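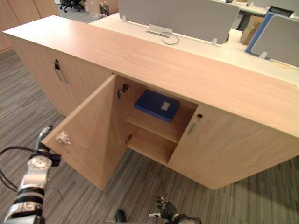 Célula 4, armário baixo com a porta central aberta e os dois braços na zona de trabalho.

Pedido 1489 – Polegar da mão direita para com erro de corrente durante a tarefa do armário
Estado: resolvido, em observação
Equipamento: Lallmont, dois braços, mãos com luva de tecido
Local: Mellbridge, sala dos escritórios
Aberto por: Pin-yu Tsao
Atribuído a: Chin-lung Cheung
Prioridade: média

Descrição do problema

A mão direita deixa de fechar a meio da tarefa e o controlador devolve o erro 328 (corrente do polegar acima do limite). Os quatro dedos continuam a responder. Só o polegar fica parado na posição em que estava. Depois de limpar o erro o polegar volta a mexer, mas a falha repete-se, às vezes logo na tentativa seguinte, às vezes passada meia hora.

A tarefa é a habitual: abrir a porta central do armário, pôr ou tirar a caixa azul da prateleira, fechar a porta. O erro aparece quase sempre com a mão em baixo, perto da alcatifa. Com a mão à altura do tampo só o vi uma vez.

Já reiniciei o controlador duas vezes. Não mudou nada. O braço esquerdo não dá erro nenhum.

Registo

Quarta-feira, 9h40 – Chin-lung Cheung
Recebido. Pin-yu, antes de eu ir aí: a luva da mão direita foi trocada há pouco tempo? E o erro aparece ao abrir o polegar ou ao fechar?

9h55 – Pin-yu Tsao
A luva foi trocada em outubro, com uma do conjunto novo da Barros. O erro aparece ao abrir, no último terço do curso. A fechar nunca vi.

10h30 – Chin-lung Cheung
No local. Descarreguei o registo do controlador. A corrente do polegar em vazio sobe até cerca de 562 mA no fim da abertura. Na mão esquerda, no mesmo movimento, fica bem abaixo disso e é praticamente plana. O valor sobe aos poucos, sem pico, o que me faz pensar em atrito ou em alguma coisa a puxar pelo polegar. Um dente partido costuma dar picos.

Temperatura do motor normal. Tensão de alimentação normal. Mexi no cabo junto ao punho com o braço em movimento lento e não consegui provocar o erro.

10h50 – Chin-lung Cheung
Verificações com o braço parado e a mão sem força:
1. Dedos movidos à mão, um a um. Todos livres, pontas de borracha bem presas.
2. Polegar movido à mão. Livre até meio, depois fica duro. Com a luva puxada para trás move-se até ao fim sem esforço.
3. Parafusos do polegar com aperto correto.
4. Calibração do polegar lida e comparada com a cópia guardada. Igual.

O ponto 2 aponta para a luva. Vou repetir o movimento com a mão na posição baixa, sobre a alcatifa, que é onde a Pin-yu vê a falha, e ver como se comporta o tecido.

11h15 – Chin-lung Cheung
Mão direita em baixo, dedos esticados, luva ainda como estava. O tecido faz dobras grossas do lado do polegar. Os quatro punhos de tecido dos dedos estão bem assentes. Reparem também na tira fina de madeira que sai da base do painel do armário: nesta posição fica mesmo por baixo do polegar. Está na alcatifa e não explica a corrente em vazio, mas não a quero ali durante os testes.
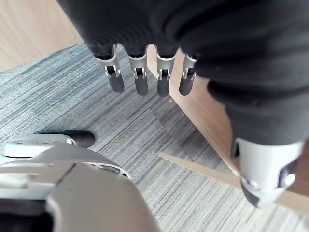 Causa

A abertura do polegar na luva nova está cosida mais para dentro do que na antiga. Quando o polegar abre, o tecido que sobra do lado de fora é apanhado na base da articulação e trava os últimos graus. Comparei com uma luva velha da gaveta, e a diferença vê-se pondo uma em cima da outra. Com o punho virado para baixo as dobras escorregam para a base do polegar, e por isso o erro aparece mais junto ao chão.

Correção

a) Parar a tarefa, recolher o braço esquerdo e levar o direito para a posição de serviço. Cortar a força da mão no controlador antes de tocar na luva.
b) Abrir a fita do punho e puxar a luva para trás até libertar o polegar. Não puxar pelas pontas dos dedos.
c) Rodar a luva na direção do polegar até a costura ficar fora da articulação. Neste caso não chegou, por isso montei a luva velha, que ainda está em bom estado.
d) Fechar a fita com a mão meio fechada. Se for fechada com a mão aberta, o tecido volta a sobrar.
e) Mover o polegar à mão, de ponta a ponta, duas ou três vezes. Tem de chegar ao fim sem ficar duro.
f) Ligar a força, limpar o erro 328 e correr o ciclo de abrir e fechar em vazio, primeiro em cima e depois em baixo.

Retirei a tira de madeira e deixei-a na secretária atrás do armário. Quem souber de onde veio que a vá buscar. O armário abre e fecha bem sem ela.

14h20 – Chin-lung Cheung
Ciclo em vazio com a luva velha, nas duas alturas: corrente plana, igual à da mão esquerda. Não alterei o limite de corrente. Sei que a proposta do Lok-yiu Liao era subi-lo, mas prefiro que o erro continue a disparar cedo.

14h35 – Lok-yiu Liao
De acordo, deixa estar o limite. Temos mais luvas do conjunto novo montadas noutro lado?

14h50 – Chin-lung Cheung
Na mão esquerda está uma antiga. As novas que sobram ficaram num saco à parte, com etiqueta "não montar". Mandei as medidas da costura à Barros e pedi luvas com a abertura corrigida.

16h10 – Pin-yu Tsao
Tarefa do armário a correr desde as três, com a caixa na prateleira e a porta central. Nenhum erro até agora. Uma nota: a mão direita agarra a caixa um pouco mais acima do que de manhã. Não sei se é da luva.

16h25 – Chin-lung Cheung
Pode ser. A velha é mais fina na palma. Se a caixa começar a escorregar, avisa aqui e acerto a altura da pega. O pedido fica em observação até chegarem as luvas da Barros. Se o 328 voltar entretanto, guardem o registo do controlador antes de limpar o erro.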